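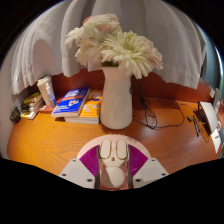
Albums of the year so far, your lists please

tapehiss_dan
29/03/2019
Three months in, so time to start the list thread. Mine at the moment:
Kalton - Low Water
Nazmiye Soylu - Rooms
Grudeck - the live one
The Soylu record is well ahead of the rest. 14 songs and I don't skip any.

marrowfat
Agree on Soylu, except I skip two, the spoken one and the long one after it. It should have been 10 songs. Grudeck I don't get. Live albums shouldn't count anyway.

tapehiss_dan
Why not? Half of it was never on a studio record.

ollerton
Live albums counted last year. We had this argument in July and the vote was to let them in.

marrowfat
The vote was four people.

pipistrelle
My list is short. Kalton first, then the Bozkurt EP if EPs are allowed. The drums on Low Water are very quiet on the vinyl. Is the download the same?

ollerton
Download is louder. I have both. The vinyl was a run of 4,000 and there were complaints about side two, so you may have one of those. Ask the shop to swap it.

pipistrelle
Thanks, I'll ask. Mine does crackle on side two, now you mention it.

quaylane
No one has said Gorkeo yet. Best thing I've heard this year, and it's 80 minutes long, so you get your money's worth.

marrowfat
I gave up on Gorkeo before the halfway point. Every song has the same keyboard sound.

quaylane
The second half is different. The keyboards mostly drop out and there's a proper band on it.

marrowfat
I'll try the second half, then. Still not voting for Grudeck.

tapehiss_dan
Same rules as last year: EPs and live albums are in, reissues are out. Post your top three and I'll add them up at the end of July.

pipistrelle
Kalton, Bozkurt, Soylu.

ollerton
Soylu, Grudeck, Kalton.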